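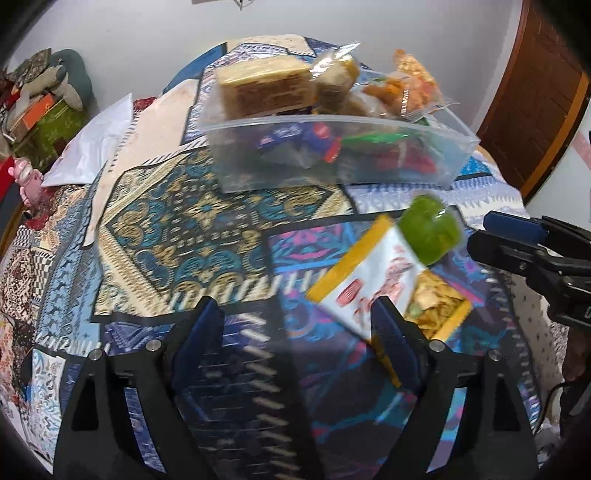
图一:手持夹爪采集,床铺场景,夹的是一包黄边小零食,后面是装糖果的透明盒

采集小组例会记录
2025年1月27日,星期一
记录:我(Keegan McAlister)
主持:Svatopluk Rusnák

老规矩,我边听边记,口语多了点,大家凑合看。有记错的直接在文档里改,别私信我,私信我真的会漏!

一、进度

Fiter这一批的目标是800条,全部是家居场景里的零食抓放。Svatopluk先问床铺这一组怎么样了,我说目前交上来的里面,能直接进训练集的比例比桌面那组低一截,主要卡在画面糊。图一就是我挑出来给大家看的:零食袋有点糊,袋子上方那个圆圆的绿东西也糊,我看着像青柠,也可能是个小绿球。Svatopluk说标注那边碰到这种就写“绿色圆形物体”,别猜。好,就这么定。

然后我们为“糊到什么程度算废”吵了快半个会(真的,水都喝完了)。我的意见是别一刀切,手在移动的时候糊一点很正常,模型以后上了机器也得看这种画面。Svatopluk更在意接触那一下,他觉得夹指碰到袋子前后必须清楚,中间搬运那段可以放宽。最后按他的来,我写进采集须知。

二、背景要不要换

有人在群里提过,床上铺的拼布被子花纹太密,又是团花又是黑白格子,怕模型学歪。我自己倒挺喜欢这种背景的!家里本来就是这样,谁家床上是纯灰的呀。Uranier那边之前给的全是素色桌布,训练出来一换地方就发懵,这个亏我们吃过了。讨论结果是花被子保留,另外再补80条素色床单的,做个对照,两边物品和动作保持一致。素色床单我去找,Svatopluk说他家有,我先信他。

三、物品清单

零食这类软包装是这一批的重点,袋子一捏就变形,透明的地方还会反光。透明盒子也麻烦,里面糖果花花绿绿的,盒壁本身反而不好认。我提议把“从盒里取”和“从床面取”分成两个任务名,现在混在一起,查起来太痛苦了。通过。

还有带透明包装的糕点类,Svatopluk担心夹几次就压扁了,形状前后对不上。暂定同一件最多夹16次,之后换新的。换下来的归谁吃,没有形成决议。

四、双手任务

有些任务要用两只夹爪,现在的问题是,第二只常常只在画面边上露一点。Nirnatach那套同步脚本上周更新以后,两边的时间戳总算对得上了,但文件名还是左右写反过,我已经手动改了一批,改得眼都花了。以后开录前先各自空夹一次,再开始动作,这样回头对齐也方便。线缆也提醒一句,录之前理到手腕外侧,别让它垂到物品上。

五、任务描述怎么写

目前大家写得五花八门,有写“拿零食”的,有写一整段小作文的。统一成一句话:动作、物品、去处。比如“夹起黄边零食袋,放进透明盒”。如果中途掉了又捡起来,不要删,单独打上“重试”标签,Svatopluk说这种片段他特别想要,最好能攒到100条。我问那故意掉行不行,他说不行,故意的一看就看得出来。

六、待办

我:改采集须知,加上接触前后清晰度的要求;拆分两个任务名;把图一那种物品名不确定的片段捞出来重新过一遍标注。
Svatopluk:带素色床单;跟Nirnatach对一下左右文件名的问题;给“重试”标签写个两三行的说明。
两个人一起:去Štefanec那边看看能不能借一间带床的房间,最好窗户朝向不一样,光线也能换一换。

下次会还是老时间,Svatopluk说要控制在一小时以内,我记下来了,到时候拿这条念给他听。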